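Recording tabletop examples with two hand-held grippers

Part 3 of the Gusdale home recording guide. Parts 1 and 2 cover charging, mounting and calibration, and you should have done both before you start here.

This part deals with the cups task: tipped cups and paper baking cups on an ordinary table, picked up and sorted by one person holding a gripper in each hand. The current set has 1,677 usable episodes, and we want 3,897 before the September training run.

1. Choose the table

Use a table people live with. Push things toward the wall to open up a working area at the front, and leave the rest where it is. Boxes, grocery bags and bowls at the back are welcome in the recording. A model trained only on bare tables does badly in a kitchen, as we learned from the first Dollau batch.

Check that you can reach every spot in the working area with both grippers without leaning on the edge. 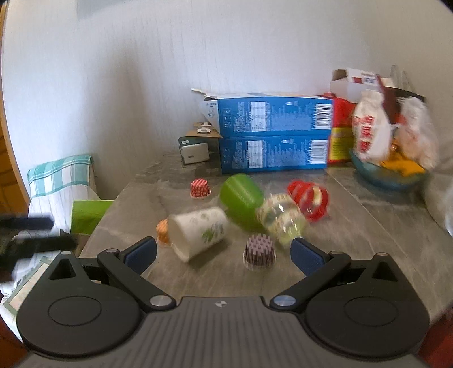 2. Lay out the objects

Put out paper and plastic cups in at least three colors, plus baking cups turned upside down. Tip the larger cups onto their sides and point the openings in different directions. Let one or two touch or overlap. Keep a clear cup in the layout if you have one – transparent plastic is where the Naylor model still makes most of its mistakes.

Change the layout after every episode. Moving a cup an inch doesn't count as a change. Turn it, swap it with another, or send it to the far side.

3. Record the episode

Start with both grippers open and hold still for two seconds. Then:

Bring one gripper in low, with the pads on either side of the object.
Close slowly until the pads touch. Baking cups crush easily, so stop as soon as the paper holds.
Lift, move and set down in a single motion.
Open fully before you back away.

Keep the second gripper near the table edge while the first one works. It may come into view, and that is fine, but it shouldn't cross in front of the object being picked up.

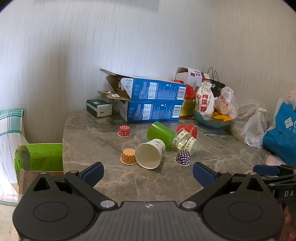
Work at the speed you would use with your own hands. Dennis Bramwell recorded his first 100 episodes very slowly, and the trained arm copied the hesitation before every grasp. We had to drop them.

If you miss a grasp, open up and try again in the same episode. Recoveries are useful. If you knock something off the table, stop and discard.

4. Check and upload

Play back the first episode of each session before recording more. Look for blur on the approach. A little is expected, but if you can't make out the object as the pads close, slow down or add a lamp.

Label each episode with the object, the hand used and the result. Callum Lambert rejected 231 episodes from the last upload, nearly all for a missing hand label. Then send the folder through Flaretti as described in Part 1, and keep your local copy until the status changes to Accepted.

Next: Part 4, Stacking and nesting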